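In praise of the unironed sheet

My mother ironed everything, tea towels and hankies included, and I grew up believing a creased pillowcase was a kind of moral failing. I carried that belief into my first flat above the Stevon arcade, and then into a marriage, and it took me far too long to put it down.

I did the sums one October (I do love a sum on the back of an envelope) and found I was giving the ironing board 90 minutes a week. For what? We'd turn the light off and lie on it! A good stiff breeze on the line and a firm shake at the corners will do nearly all the work, and the body does the rest by morning.

I know some of you will disagree, and warmly, as you did over my piece on dishcloths. My neighbours at Tilahun swear by starch, bless them, and their beds do look lovely.
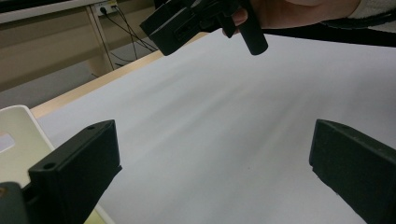 Photo: Clilitz Pictures

But a plain white sheet, washed often and dried outdoors, has always seemed to me one of the honest pleasures of a house, and a few wrinkles take nothing away from it. Keep the iron for collars, if you must, and spend the time in the garden or on the phone to your sister. Mine rang last night and we talked until the kettle had gone cold twice.

Recent columns
The case for a smaller teapot
Dishcloths: your letters
Six jars of Hasoson marmalade
Why I still write lists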